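Kasholm Library Puts Child Accounts on Public Computers

The public library in Kasholm has set up separate child accounts on all 471 computers in its branches. The change was finished in May, after parents in the Zutau district complained that children could open any program and delete files of other visitors. 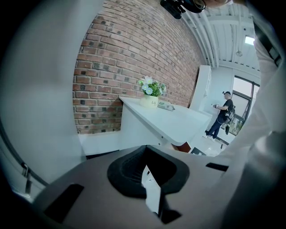
With the new account, a child can start only the programs which the library has approved. Saved homework goes to a private folder with space for 500 files. The software, called Jara, was made in Vovbridge and closes the session after two hours.

Parents can ask for an account at the front desk. It is free for children from the age of 4, and the library expects 2000 sign-ups before winter.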